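New handling rules for the flower stations

From April, the flower work at the Odholm hall follows one written set of rules. Until now each shift had its own habits, and the notes taped up by the stations did not always agree with each other. Maricruz Mendoza and Emiliano Cervantes collected the notes, threw out the ones that contradicted the safety sheet, and tried what was left over 110 runs. The full text is in the binder and on the shared drive under Kos. This item covers the parts that change what you do at the table.

Stem flowers are the hardest thing we handle at the moment. The heads are wide, the stems are thin, and the leaves get in the way of both the fingers and the wrist camera. Most of the new rules come from that.

1. Approach with the fingers open and the stem between them. Do not close until the stem is in line with the gap. If the head fills most of the wrist view, back off and come in lower.

2. Grip on the stem, never on the petals. A run in which the fingers close on a flower head is marked as a fault, even if the flower reaches the vase.

3. Loose leaves and sprigs stay where they are during a run. Clear them between runs, with the arm on hold. If a sprig lies under the stem you are going for, you may grip past it, but write it in the log.
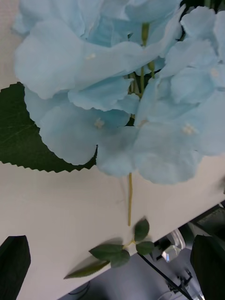
Blue hydrangea in the wrist view, fingers open, with a small sprig by the stem.

4. Keep flowers away from the table edge where you can. The old notes said a hand's width, and people's hands differ, so the rule is now 10 centimeters from the edge to the nearest petal at the time of setup. A flower that moves closer during the run can be left alone as long as the arm does not have to reach past the edge to get it.

5. Cables and stands go under the table or behind it. Nothing that belongs to the rig may sit on the work surface during a run. Damián Bautista will mark the floor for the stands so that they go back to the same place after cleaning.

6. Speed stays at the low setting until the grip is closed. The Feloven controller lets you raise it during the approach. Please don't. We had 9 faults in the trial that came from operators speeding up too early, and all of them were avoidable.

The hold check

The part that got the most discussion was the hold check. Under the new rules, every grip is followed by a pause of 2 seconds before the arm moves on. During the pause the operator looks at the wrist view and decides whether the grip is good. Yolotzin Huerta wanted a longer pause and the evening shift wanted none, so this is a middle position and we will look at it again after the summer. 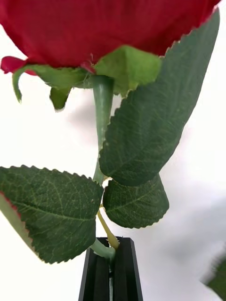 A good grip, for the purposes of the check, is one where both fingers are on the stem and the flower stands upright. Leaf stalks caught along with the stem are allowed. It happens often with roses, where the leaves branch off low, and the trial showed no more drops with a stalk in the grip than without. So a red rose held by the lower end of the stem, with a thin yellowish stalk clamped in beside it, passes. Leaves covering part of the stem also pass, provided you can still see where it goes into the fingers. If you can't see that, the check fails and you put the flower down and start over. Do not try to fix the grip by opening and closing in the air.

Logging

Each fault gets one line in the log: station, flower type, what happened, and who was operating. The name is there so we can ask you about it later. It will not be used for anything else - this was agreed with Roksolana Polishchuk before the trial and is written on the first page of the binder.

Two faults of the same kind in a row mean you stop and call the shift lead. The stop button rule has not changed. Anyone in the hall may press it at any time and does not need to give a reason. Before a restart, the operator walks around the table once and checks that no one has a hand or sleeve over it.

The Grusska fingers are wiped down at the start and end of every shift with a dry cloth. No sprays. Check the ridges on the inner faces for threads and bits of leaf, and replace the pair if a ridge is worn flat. Spares are in the second drawer.

Questions and corrections go to Maricruz. She would like to have them in writing, with the rule number.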